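The woman behind Prellent asked me to leave her name out of this, so I'll just say she sells cushions, throws and picnic bits from the back half of a building on Tóth Street, and that she poured me coffee before I had my coat off.

I wanted to know how a one-person shop picks its stock. "Badly, at first!" she said, laughing. "I bought 100 table runners in my first October. I still have most of them – do you want one?" (I took one. It's green.)

These days she goes by color. She puts a few things side by side and leaves them there while she answers emails. "If I keep looking up at it, it goes in the shop," she told me. The black pillow with the cream-tan flowers was a slow one. "I thought it was too dark. Then I put something pink near it and I was sold."

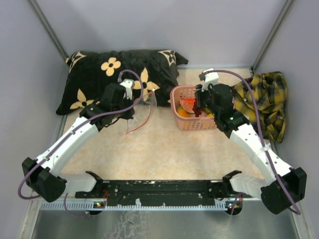
*The flowered pillow, the pink fruit basket and the plaid cloth, 19 Feb 2018*

The basket is plastic, and she won't hear a word against it. "People get snobby about plastic. It rinses clean, and you can see the fruit through the little holes. What more do you want from a basket?" She likes watermelon and grapes in it best, for the red against the pink.

We got onto plaid next, and I could have stayed there all afternoon. She's fond of mustard yellow with black and a dark gray-green, and she never irons it. "Leave it in a heap. A throw that's folded in a perfect square makes me nervous to sit down."

Her wholesaler, Grondon, sent 292 pillows last year and she sold 270 of them, mostly to people who came in for something else. The shop's mailing list, which runs through Flirnix, is up to 327 names, and she writes back to every one who replies. "That's my evenings gone," she said, and went to find me a bag for the table runner.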